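Cell inspection checklist with comments – simulated bench cell, Mestport
Skornura project, second review
Inspector: Krystyna Sobczak
Cell owner: Tormod Hedlund
Checked against: Volitex house rules for small arm cells
Review month: June

Scope

The check covers the simulated copy of the bench cell only. The real cell has its own sheet and its own signatures, and a pass on this one does not carry over to it. Under the house rules the simulated cell is inspected in the same order as a real one: gripper, mounting, bench, workspace, records. Items are marked OK, OK with comment, or Open.

Section A – Gripper and wrist

A1. Fingers open and close evenly on command. OK.
A2. Open position in the model matches the value in the settings file. OK with comment. The value was right but the file had two entries for it. Tormod has removed the older one.
A3. Wrist view available to the operator before any motion starts. OK.
A4. Finger contact surfaces have a friction value set by hand, not left at default. Open. Vidar Lie to supply the value from the Mohmand test sheet.
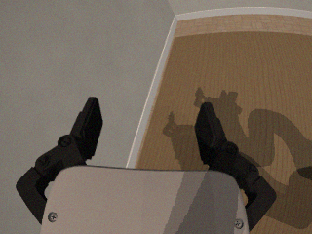
The default value is too high for smooth parts and makes a weak grip look safe. Until Vidar's figure is in, no grasp result from this cell should be quoted in a report. Runs already logged may be kept, but they need the words "default friction" in the notes column. Thomas Villa asked whether this applies to short trial runs as well. It does.

A5. Gripper force limit set and saved with the scene. OK. Set to 10 N for this review.

Section B – Mounting, bench and fixtures

B1. Arm base fixed to its mount, with no offset between the two. OK.
B2. Mount fixed to the bench model and unable to drift during a run. OK. Left running for 2 hours with the arm holding position, no movement recorded.
B3. Collision shapes switched on for the arm, mount, bench and every fixture. OK with comment. One fixture had its shape switched off after an earlier edit. Switched on and checked again.
B4. Fixtures placed from the layout file and not moved by hand. OK.
B5. Clear parts have a collision shape of their own. OK with comment. They are easy to miss against a plain background, so check the object list as well as the view.
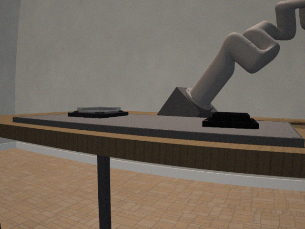

Bench layout for Section B: arm on its angled pedestal, clear plate on the black tray, stepped block on the grey platform.

B6. Keep-out zones drawn for the table edge and the walls. Open. The table edge is done. The wall zones were copied from the old room and need redrawing. Tormod to do this before the next review.

Section C – Workspace and lighting

C1. Joint limits in the model agree with the maker's data. OK.
C2. Speed limit applied to manual moves as well as programmed ones. OK.
C3. Stop command halts the arm from any state. OK. Tested at rest, in motion and during a grasp.
C4. Lighting settings recorded with each run. OK with comment, see below.

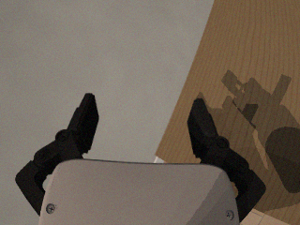 Lighting is often left off this sort of sheet because it has no effect on the physics. It does affect anything that works from the camera, and the house rules treat a camera-led move as a safety item. In the wrist view the shadow of the arm and gripper lies across the wood to the right and runs on behind the right finger, where both are dark, while the left finger stands against plain grey. Any routine that looks for the finger edges should be tried with a shadow on one side like this, and again with even light. Randi Boström has agreed to add both cases to the standard set.

Section D – Records

D1. Scene file version written in the run log. OK.
D2. Failed runs kept. OK. Of 1,072 runs in the log, 78 are marked failed and all of them open correctly.
D3. Reason given for each failed run. Open. Some entries say only "bad grasp" – the rules ask for the step at which it failed.
D4. Changes since the last review signed by the cell owner. OK.

Open items

A4 – friction value. Vidar Lie.
B6 – wall keep-out zones. Tormod Hedlund.
D3 – reasons for failed runs. Thomas Villa.

Result: cell may be used for trial runs. Not to be used for reported results until A4 and B6 are closed. D3 may be closed by message to the inspector, without a further visit to the cell.

Signed: K. Sobczak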